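How I Wash Big Windows Without Streaks

I put this off every year until May, when the light gets low enough in the evening to show me every smear I left the last time. So I finally worked out a routine, and it's pretty easy!

Start with a dry brush. Go over the bars and the corners first and get the dust and cobwebs off, or you'll be making mud later (ask me how I know). Then vacuum the sill.

For the wash I mix 200 ml of white vinegar into 2 liters of warm water, plus one small drop of dish soap. One drop – more than that and you'll be rinsing all afternoon. Wring your cloth out well, do one pane at a time, and start at the top row so the drips land on glass you haven't cleaned yet.

Dry each pane right away with a second cloth. I go side to side on the inside and up and down on the outside, so if there's a streak I know which side it's on. 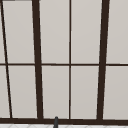
Citlali Magaña wrote in to say she skips the vinegar completely and uses plain water with a rubber squeegee, wiping the blade after every pull. I tried it and it's faster on wide panes, but on my skinny ones the blade won't fit, so I'm sticking with cloths there.

Last thing, run a dry cotton swab along the edges where the glass meets the bars. Then wash your cloths without fabric softener, or they'll smear next time.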